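Two Finger Surfaces, One Controller: The Handling Group on Its Comparison of Grippers

The Latholm laboratory began its comparison of parallel grippers in December, after two years in which every arm in the building carried the same hand. The group's lead engineer, who received us on 12th March, described the decision as overdue.

"We had been changing the software every month and leaving the fingers alone," the engineer said. "At some point you have to ask how much of your failure rate belongs to the hardware."

Two products are under review. The Riteo hand is a two-finger electric gripper with a short stroke and a firm closing action. The Suslow hand opens wider and closes more slowly, and is supplied with replaceable pads. Both are driven by the same controller, supplied by Awan, so that commands to close, hold and release reach each hand in the same form. The tests use household goods – soft toys, cloth, bags and small packaged items – in place of the machined blocks favored by manufacturers.

According to the engineer, soft goods were chosen on purpose. A block either stays in the fingers or drops. A plush toy gives way, changes shape and can hide a poor grip until the arm begins to lift. Two-arm work adds a further difficulty, as one hand must often wait above the work area while the other makes contact. 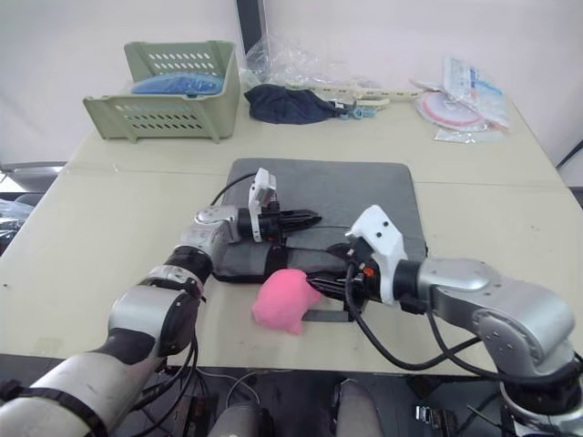 Suslow takes a different view of the value of such trials. Soft objects, in its opinion, vary too much from one attempt to the next to support a fair ranking, and any laboratory that publishes figures from them should also publish the closing force used on each attempt. The company added that its own pads are rated on rigid samples only and that it would not wish the two sets of results to be read side by side.

The engineer accepted the second point and disputed the first. Closing force is recorded throughout, and the log now stands at 2,147 attempts. "Variation is what we are measuring," the engineer said. "If a hand only works when the toy is lying the right way up, we would like to know that before we buy 40 of them."

Asked which hand was ahead, the engineer declined to name one. The Riteo hand has been quicker to set up and has given more even results on small packages. The Suslow hand has done better with cloth, where its slower closing allows the material to gather between the fingers. Neither has been fully satisfactory on large, flat items, and 525 further attempts have been set aside for those alone.

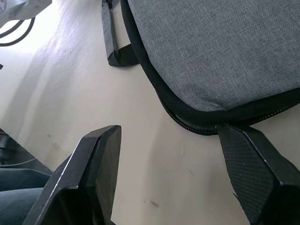 The choice of approach has become a larger part of the study than the group expected. An operator must decide whether to take an item by its body, its edge or some fitted part, and the written procedure now requires that choice to be entered before the fingers close. Padded cases have been the subject of much of this discussion. With a gray fabric case whose handle lies flat against the table, as it may at the start of an attempt, the handle offers little height for a finger to get under, and the curved edge with its zipper becomes the other candidate. The engineer considers the edge the harder option, as the material there can fold under pressure and the operator may take the fold for a secure hold.

Camera placement was also raised. The group relies on views from near the fingers as well as a higher view of the work area. The near views show the grip pads well, and operators have come to depend on them in the last part of an approach. They are less helpful in judging what the second arm is doing, and the engineer acknowledged that two operators reading different views had at times disagreed on whether an item was clear to move.

"We ask people to say which view they used," the engineer said. "It is a small entry on the form, and it has settled several arguments." 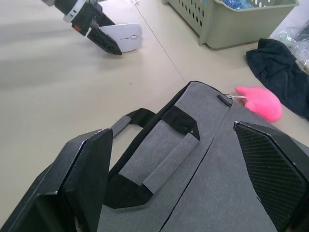 Latholm Laboratory – Department of Robotic Handling

The next stage will deal with pad wear. The cross-hatched surface used on some fingers holds woven material well, but the engineer reported that fibers collect in the pattern and that cleaning had not been written into the original schedule. Pads will now be inspected after each session and replaced in pairs. Four sets have been ordered for each type of hand.

The controller will remain unchanged until both hands have completed the flat-item attempts. A newer release from Awan is available, and the department has decided against installing it during the comparison. The engineer said that the request to upgrade had come up at nearly every meeting – and would very likely come up again at the next one.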